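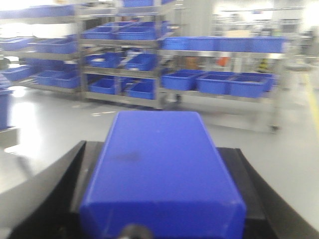
Saturday, August 10, 2019. Seed viability counts, Hevville barley. Lot 214 finished on damp paper, 1,063 seeds scored. The new labels won't stick to blue plastic with a scuff or smudge on the lid, so write the lot number on tape.

Spanos lot still slow. Give it until Monday before scoring. 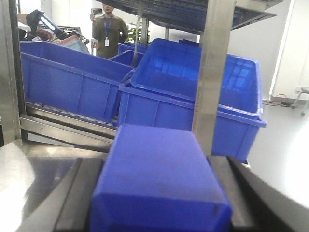

Gülizar Karakaya, seed bench

Repeat the Spanos test at the lower temperature. Order up to 2,000 filter papers; Paraskevi has the form. 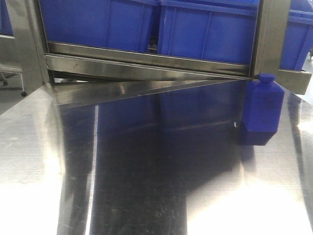
Blue crates on the steel rack.

October sowing list needs the Skundell numbers first.
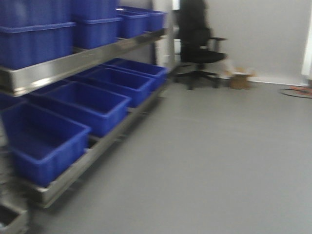

Shelving with blue bins, two levels.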